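Chapter 7
When the Grip Is Good and the Job Still Goes Wrong
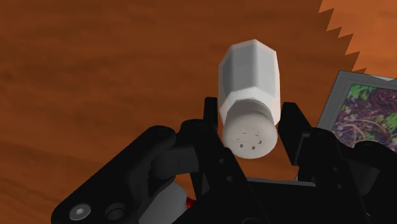
Sandrine Marty

I have taught this chapter more often than any other in the book, and I still look forward to it, so please forgive me if I take my time getting started. In the first six chapters we worried a good deal about whether a robot could pick a thing up. We talked about finger width, about friction, about how hard to squeeze a paper cup. By now you can probably close two fingers on most of what you would find on a kitchen table and lift it without dropping it (and if you can't yet, go back to Chapter 4, there is no shame in it, I reread it myself now and then).

A shaker looks like an easy object after all that. It is small and light, and one with flat sides gives the fingers something to press against. But it has a top and a bottom, and it has holes in one end. If the cap points down while the arm is moving, the shaker may start doing its job long before anyone wants it to, and whatever comes out will land on whatever is underneath. When the gripper itself is underneath, with all its links and pivots and screw heads, you have a fault on your hands that no grip sensor is going to report. The fingers are closed, the force is within limits, the object is off the table. As far as the controller knows, everything is fine!

I first met this fault at Lorell, where Odette Jacquet and I were testing a table-setting routine for an arm made by Vastach. We had done all the early work in simulation, and our simulated shakers were solid shapes with nothing inside them. The routine ran 346 times on the screen and passed every time, because we had told the program that a pass meant "object held, object lifted." Then we ran it on the real arm with real salt. After 30 lifts the left finger began to close late. After another 30 it stuck halfway, and the shaker slid out and rolled off the bench. Odette took the finger joint apart with a small brush and a great deal of patience, and we found the grains packed in around the pivot.

What I would like you to notice is how far apart the cause and the trouble were. The late finger looked like a worn motor, and we very nearly ordered a new one. The real mistake had been made weeks earlier, in one line of a test that never asked which way was up. We went back to the saved runs that evening and there it was, over and over, the cap tipped down toward the mechanism in lift after lift that we had marked as a success.

In this chapter we will learn to catch that kind of mistake early. Section 7.1 is about writing down what an object is for as well as what shape it is. Section 7.2 adds an orientation check to the lift test from Chapter 5, and 7.3 deals with stopping safely when the check fails partway through a move, which takes more thought than you might expect when the thing in the fingers can spill.

Before you start 7.1, please have your own lift test from Chapter 5 open next to you, along with your notes on the wrist angles. You will be changing both.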